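Zwei Hände, zwei Pedale und ein Faden, der macht, was er will

Seit April sitze ich fast jeden Nachmittag in Stirau an der Konsole und nähe. Also: Ich bewege die Griffe, zwei Roboterarme nähen, und alles wird aufgezeichnet, damit Trenamholm (so heißt unser Lernmodell) sich das Knoten bei mir abschauen kann. Ich bin immer noch völlig begeistert! 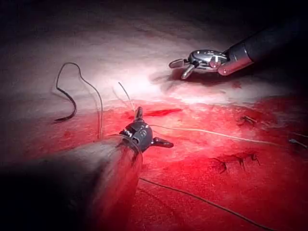
Janaína Quintana hat mir am Anfang eingeschärft, langsam zu arbeiten, aber nie zu zögern. Jedes Zögern landet nämlich mit in den Daten, und das Modell übernimmt es brav. 1865 Durchgänge haben wir inzwischen, davon 19 allein gestern, und die letzten sind so viel ruhiger als meine ersten.

Am schönsten finde ich die Schlaufe. Ein Arm führt den Faden, der andere hält seine Backen bereit, und weil ich an der Konsole keine Kraft spüre, lese ich die Spannung nur am Bogen des Fadens ab. Nach ein paar Wochen sieht man das richtig gut.

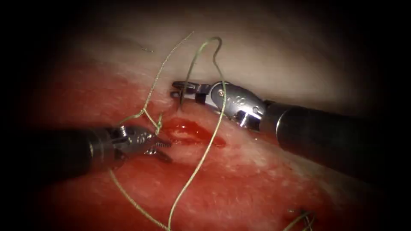 Zum freien Ende greife ich lieber einmal zu früh als zu spät, sonst rutscht die Schlaufe wieder herunter. Auch solche Patzer behalten wir, wenn ich sie sauber korrigiere. Riis aus der Auswertung freut sich darüber fast mehr als über die glatten Knoten.

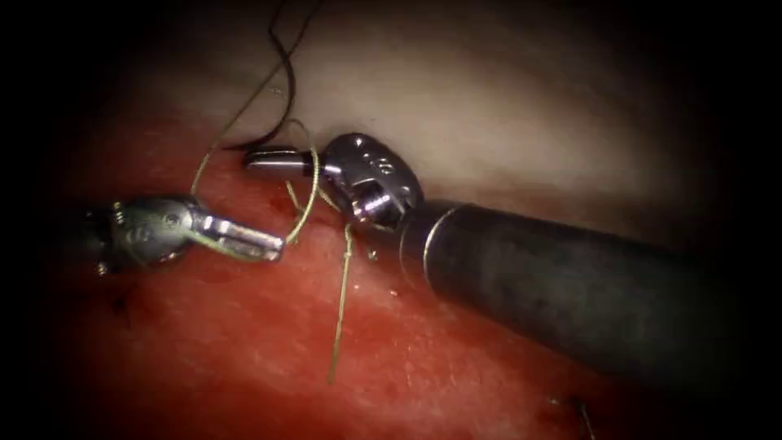 Muss man Chirurgin sein, um so etwas vorzumachen?

Für unsere Übungen reichen ruhige Hände und viel Geduld, den Knoten selbst habe ich an einem Schnürsenkel gelernt.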